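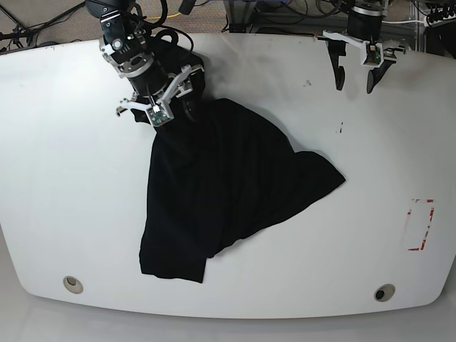

Right arm has the black cloth, left arm waiting at the back of the table.

Two-arm folding build, grip problem with knit cloth

irkus_bench
Posted Fri 19 July

Hello all. I continue my build log from the old thread, which became too long. Both arms are now on the white table in our shared workshop and they run from one computer. I control them by hand with two small leader arms. The goal is still the same, to take a shirt from a heap and fold it.

The lifting is okay. My problem is the second grasp. When one arm holds the shirt up, the cloth makes a tent and the other arm has no clear edge to take. I tried 200 grasps in July and wrote down each one. The second hand missed on roughly 95 of them. I use the Vodik gripper plates with soft pads.

Should I change the fingers or should I change the method?

suominen_fan
Change the fingers. Soft pads are good for boxes and bottles, but on knit they push the cloth away before they close. I printed thin ones, 5 mm at the tip, and it was a big difference for me.

pallet_jack
I don't agree with this. Thin tips made holes in two of my shirts. Pick near the shoulder seam, let it hang, and wait until it stops to swing. Then the hem is always in nearly the same place.

irkus_bench
Thank you both. I can wait longer, this is easy to try. But black cloth is difficult for me also because I see the folds very badly on the monitor. 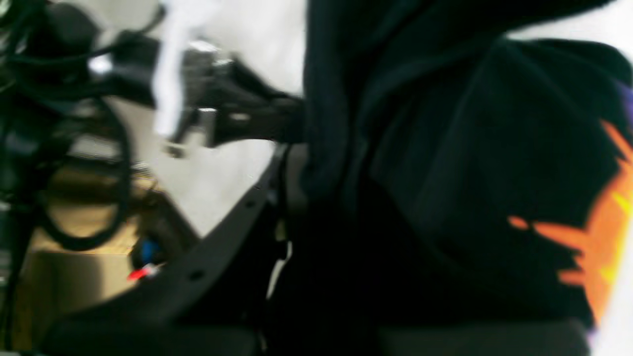
When I drive the arm fast toward the cloth, the wrist view becomes only a smear and I must guess where the tip is. So I go slow, and then one shirt takes several minutes. I don't know if other people accept this or if they have a better camera setting.

suominen_fan
Shorter exposure and more lamps. You can buy two cheap panels and put them high on both sides. I still say thin fingers.

vivstead_garage
More light helps, yes. Please also check your cables. On my build the wrist cable pulled the last joint a little every time the arm reached far, and for weeks I blamed the gripper. I counted 1095 recorded runs before I saw it, and many of them I had to delete.

pallet_jack
@suominen_fan how many washes did your shirts survive with the thin fingers? Serious question.

suominen_fan
They are old shirts, I don't wash them :)

irkus_bench
I will do it in this order: lamps, then cable, then waiting time. The fingers stay the same for now, otherwise I can't know what helped. I will do again 200 grasps and post the table in this thread.

vivstead_garage
Good plan. Please write the exposure value too, many people forget it.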